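Unit 4: Pattern Scale in Dress

Scale is the size of a motif compared with the garment and the person wearing it. Small prints read as texture from across a room. Large ones read as separate shapes, so placement on the body matters more.

Checks are usually sorted by repeat. In the Paquette swatch book, pages 30 to 50 cover gingham and shepherd's check. Bold checks start at page 114.
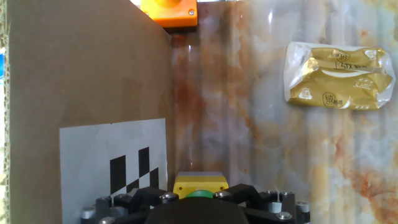 Fig. 2. Black and white check, high contrast.

Contrast changes how scale is seen. A navy and black check looks smaller than the same check in black and white. When mixing two patterns, keep one color in common and vary the size.

Reading: Tessier, chapter on checks and plaids. Hellström's notes on tailoring are optional.

For February: bring two patterned garments and one solid. Be ready to say which you would wear near the face.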